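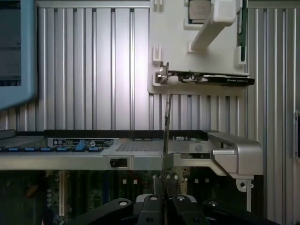
11 December 2019 - bench 2, server refit

Chassis open on the bench, top section still on at the front. Work today was the low-profile graphics card and a check of the drive bays before the unit goes back to the Dorkiner rack.

Inventory tag is 309. The paperwork from Tautahi has it under a different number, so I wrote ours on the job sheet and left theirs in brackets. Noelia Soler to correct the list.

Card. Slim black NVIDIA card, metal bracket at one end. Two of these came back from the February batch with bent brackets, so I checked this one against the square before anything else. Right angle is good, no twist along the length. Contacts wiped with isopropyl and a lint-free swab, left 20 minutes. Card is held horizontally on the white plastic plate for now. Do not lift it by the bracket. Hold the long edges.

Plate. The small white clips are the weak point. The lower right one was stiff and I did not force it. If it has to come off, warm the plastic first and use the nylon spudger, not a screwdriver. Kittipong broke one on the previous plate with a flat blade and the replacement took three weeks from Berner.

Processor. The chip with the gold-brown lid is near the top of the plate under the white clamp block. It stays there until we have paste. The tube in the drawer is past its date and separated when I squeezed some onto card stock. Ordered two from Kenurora. Clamp block covers part of the lid, so the lid can't be cleaned properly without taking the block off. Leave that for the same session as the paste.

Drive bays. Blue latches on the front, all worked by hand before I stopped for lunch. Each one should click at the end of its travel. Fourth from the left clicks late, with nearly 2 mm of extra movement. It still locks. Noted on the sheet, no action unless a drive reports a fault.

Front rail. Large handle on the right is tight. The round knob next to it was loose at the start, turned it down finger tight plus an eighth. No threadlocker, the knob has to come off again when the unit is racked. Small black latch on the rail opens and closes without catching.

Vent grille on the top section. Brushed and vacuumed from the outside, low suction, antistatic nozzle. There was fine gray dust in the perforations and more on the underside than I expected. The rack filter at Dorkiner is probably overdue. Asked Noelia to mention it when she calls them.

Information label on the top section is readable. Keep solvent off it - the print on the last unit smeared.

Open items:
- paste, then lid and clamp block together
- torque figure for the card bracket screw. The job sheet says 11 but gives no unit. Kittipong is checking.
- inventory number
- power-on test after all of the above, onboard video first, then with the card fitted

Strap checked at start and after lunch, pass both times. Top section to stay on overnight, cover sheet over the rest.

Added later: Kittipong says the 11 is a page reference.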